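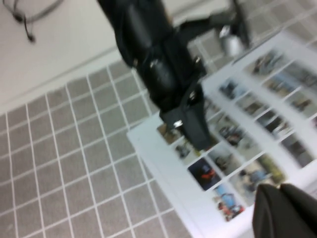
The arm reaching in over the photo sheet, on a tiled worktop.

Posted in March by the Plandcombe bench blog
Last updated: March, late evening

So you want your arm to point at the right picture when you ask it to. Lovely little task, and a good first one for gathering examples! I've been doing mine for a project called Viltach, and these are the steps I've settled on.

Print a sheet of small photos with white margins between them and lay it down at an angle. Turn it a bit between runs (I forgot this in my first batch and had to bin the lot).

Start recording before you move. Bring the gripper in from a different side each time, stop just over the photo you've picked, hold for 5 seconds, then back away. Save the run with the instruction typed in plain words – "go to the red one", that sort of thing.

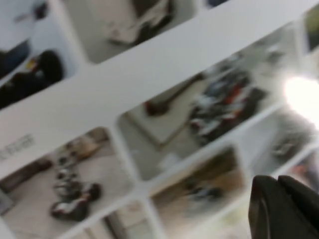
Wrist view over the sheet, fingers low and plenty of motion blur.

Don't throw out blurry runs like that one. The arm will see blur when it's working on its own, so I keep them unless the whole run is smeared.

I do six runs per photo, then have a cup of tea. My first usable set had 37 runs in it, which was enough to check that the files loaded but nowhere near enough to train on. Keep going, and change the lamp now and then – glare on the paper is worth having in there too.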